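Flanano

Homemade frozen dessert recipes, cleaned up and put in one table

Flanano is a collection of 1,000 recipes for things you freeze at home: ice cream, sorbet, granita, ice pops, semifreddo, frozen custard and a happy pile of oddities that didn't fit anywhere else (frozen rice pudding! try it!). It started as Emerson Batista's personal spreadsheet and got out of hand in the best way. Heriberto Marulanda joined to sort out the units, and the two of us have kept it going ever since.

Last updated 31 May 2019.

What you get

The data comes as 2 files. recipes.csv has one row per recipe, and notes.csv has the tasting and texture notes, linked by recipe_id. Both are UTF-8 with a header row and commas between fields. Text that contains a comma is quoted.

Columns in recipes.csv

There are 8 of them:

recipe_id: a short code, never reused, even when a recipe is removed
name: as the cook wrote it, spelling and all
type: ice cream, sorbet, granita, pop, semifreddo, custard, other
base: the main liquid or puree
sugar_g: total sugar in grams, counting honey and syrups
fat_g: total fat in grams, blank when we couldn't work it out
method: churned, stirred by hand, still-frozen
steps: free text

Amounts in cups and spoons were turned into grams using the Sivakumar table, a home-kitchen weight list that Heriberto put together with a very patient scale. It ships in the docs folder. If you disagree with our weight for a cup of mashed banana, please open an issue, we love those.
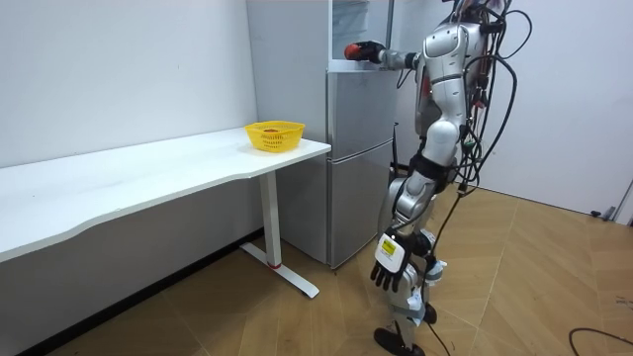 The two-door refrigerator at Bitau.

Where the recipes came from

Most were sent in by readers of the Bitau cooking newsletter, who ticked a box agreeing to share them. The rest are our own. We took out names, street addresses and anything else that pointed to a person, but left in the family comments when they were about the food ("Grandma says more lime"). We didn't copy from cookbooks or from other people's sites, and if you spot something that looks copied, tell us and it goes.

How the texture notes work

Every note in notes.csv uses the same simple words: icy, sandy, gummy, smooth, crumbly, soft. A recipe can have more than one. "Sandy" means you feel grit that doesn't melt right away, which in dairy recipes is often milk sugar. "Icy" means crystals you can crunch. We argued over "gummy" for ages and settled on anything that stretches when the spoon lifts.

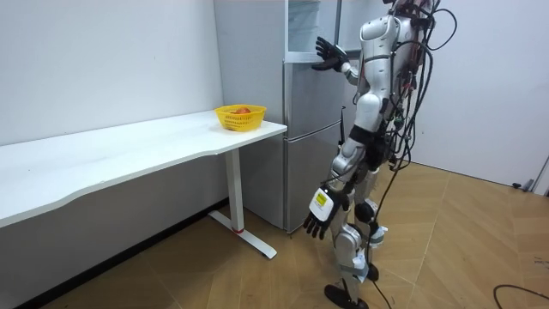 Freezing conditions matter more than people expect, so please read the notes column called placement before comparing recipes. It records whether a batch sat near the front, at the back, or in a drawer. In a fridge with its freezer compartment up top, like the open one in the picture with the see-through drawer or shelf inside, we log "upper" in the compartment field as well. Opening the door lets warm air in, and a shallow pan of granita will feel that long before a deep tub does. Older rows have no placement at all. We left those blank, guessing would have been worse.

Things you could do with it

Sort the sorbets by sugar and see how the texture words shift. Find every still-frozen recipe that somebody called smooth (there are some beauties in there, mostly with condensed milk). Teach a class on unit conversion with something kids will want to eat afterward. Emidel, a little recipe browser Emerson wrote, reads both files as they are, and it's a nice way to poke through the collection on a rainy afternoon.
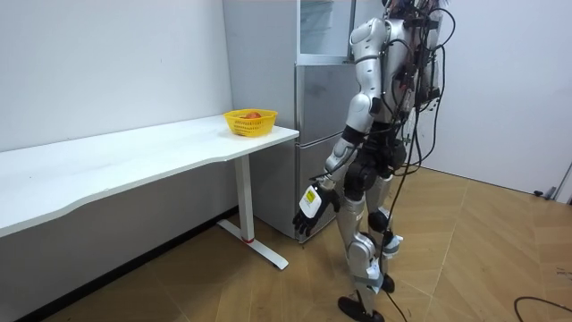 Known problems

Sugar in ripe fruit is a guess from general food tables, so mango and banana recipes can be off.
Coconut milk varies a lot between cans and we didn't always know which kind was used.
Mango is everywhere. Readers really like mango.
Alcohol is listed in the steps but has no column of its own. We plan to add one in November.
Allergens are not marked. Please check the steps yourself before serving anyone.

License and thanks

Use it, change it, share it, and credit Flanano when you do. Corrections are very welcome, and so are new recipes, especially granitas, where we're still thin. Send them through the issue tracker with the word "recipe" in the title and tell us how it came out of the freezer.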